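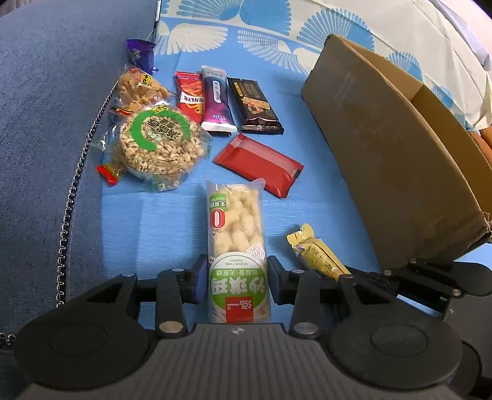 Isel Wildlife Travel Club
Minutes of the meeting held on Monday, December 9, 2019

Chair and minutes: Jurgita Lukoševičius

1. Minutes of the last meeting
Agreed, after the word "guaranteed" was taken out of the paragraph on otters. The guide had said "likely", and we saw none.

2. July trip
Two quotes received, from Stellon and Gonen.

Stellon offers six nights at a forest lodge with daily boat outings. The brochure claims a 96 per cent chance of seeing bears. The chair asked over what period, from which hide, and whether one bear seen by one guest counts for the whole party. Stellon's reply repeated the brochure. Members were not much impressed.

Gonen is cheaper and makes no promises, but its price leaves out park fees, the transfer from the airport and, as far as anyone can tell from the wording, lunch. It was also felt that "rustic" needs explaining before we pay for it.

Neither quote to be accepted yet. Chair to ask both firms for a full price and last July's sightings log, day by day, blank days included.

3. Deposit
Stellon wants 3000 pounds to hold the rooms. Several members doubted there is any great rush for them. Refused until we have the terms for cancelling in writing.

4. Chantharasri talk
The offer of an evening talk on hornbills was accepted, on condition that it is a talk and the tour leaflets stay in the bag until the end. Last year's speaker reached the booking form on slide four.

5. Members' survey
53 forms came back. Most ask for smaller groups, and most also ask for lower prices. The chair could not see how both are to be had. No action.

6. Any other business
A request to buy a shared spotting scope was put off again. The question of who would carry it has not been answered.

Next meeting: date to be sent round once the hall confirms.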